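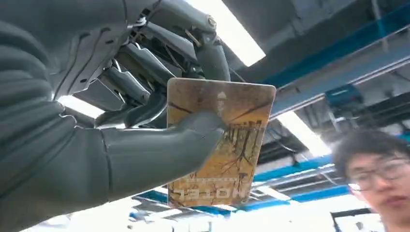

# What is a key card for? Notes for the Mendby talk

Helju Grigaitė, afternoon slot, 40 minutes including questions

## Opening (leave the first slide up while people sit down)

Ask the room which way up this card goes. Let them answer. Some will go by the white mark near the top, a faint thing rather like an arrow, pointing up. Some will go by the big white letters along the opposite edge, and those are upside down if you trust the arrow. Follow the mark and you can't read the word. Turn it to read the word and the mark points back at you.

I read the word as HOTEL. Saulius Jankauskaitė read it as NOTEL when I sent him the slides and I couldn't talk him out of it. There's a line of smaller print just above it that I won't pretend to read from here.

Don't let anyone tell you it's obvious. If it takes a room full of people who work in hotels more than a second, think about a guest at one in the morning with a suitcase and a child.

## The pattern

Orange, tan, a bit of gold. Dark lines spreading across the lower half. Branches? Cracks? I've had both answers from the same person on the same day. I'd guess branches, but I only guess that because hotels love branches.

Supplier brochures call this sort of thing "storytelling". I've sat through a good deal of storytelling. Ask for a show of hands: who here chose a place to stay, or went back to one, on account of what was printed on the key? (Pause. If a hand goes up, ask them where it was. I'd like to know.)

I'm not against a nice card. I do doubt that it does the work it gets paid to do.

Move on before anyone starts on about colour theory.

## Wear

Look at the surface again. It's mottled and it looks worn, with yellow and brown smudges towards the right-hand side. I can't tell you how much of that is use and how much was printed on it in the first place. I find that funny and a bit worrying. If the artwork already looks weathered, how does the desk know when to throw a card away?

At the Benbridge they had a rule: bin it when it looks tired. Then they ordered a sand-and-rust design and the rule stopped meaning anything. When I went in, there were cards in the drawer that wouldn't open any door in the building, mixed in with ones that would. You couldn't sort them by eye. The night desk was handing out two cards per guest and hoping.

(Don't name the manager. She was very decent about it.)

## The Benbridge numbers

- 3,000 cards ordered, because the price dropped at that quantity
- 147 complaints logged at the desk before they changed anything
- 12 of those were put down to the lock on the door

Slow down here. The rest went in the book as "card problem". That tells you what the person at the desk wrote down in a hurry. It doesn't tell you what was wrong. A card put in back to front, a card for last week's room, a card that had died: same two words.

So when somebody shows you a chart saying a new card cut complaints, ask what counted as a complaint. I asked the rep from Clivolero and got a very nice tote bag.

## "It's part of the brand"

Expect this from the floor. Possible replies:

- Fine, then why is the name the part that's hard to read?
- Does the guest have to turn it over, or turn it round, before they know where they're staying?
- Would you print your front door sign like that?

Be gentle with the third one. Last time it came out ruder than I meant.

The honest case for branding is that people take cards home. They turn up in coat pockets and as bookmarks. I have four in my kitchen drawer and I do remember the places. I remember them because I stayed there, though, and I'd probably remember them with a plain white card too. I have no way to test that and neither does anyone selling you a card.

## What the Avcı did

The Avcı is a small place, family-run, with no design budget. Plain card, the hotel's name across the middle, one thick arrow showing which end goes in. Name and arrow the same way up. The owner's son thinks it's ugly and he's right.

I asked whether complaints fell. They think so. They never kept a count before, so that's as far as I'll go. I'd sooner you left with one shaky story labelled as shaky than with another chart.

## If time is short

Skip the Avcı and go straight to the drawer exercise.

**Drawer exercise:** pass round the envelope of old cards. In pairs, put them in with the side you'd call the front facing up and the top away from you. Compare with the pair behind. Collect ALL of them afterwards, I lost three in May.

## Likely questions

*Won't phones replace all this?* I was told so when I started. The envelope keeps getting fuller.

*Wood or paper cards?* Ask the supplier what they do when damp, and ask to see one that's been used for a season. A fresh one from the box tells you nothing.

*So what should we print?* The name, large. An arrow, dark enough to see in a corridor. Both facing the same way. Try it on somebody who's tired before you pay for a full run.

Back to the first slide for the end. Ask the which-way-up question again and see if anyone has changed sides.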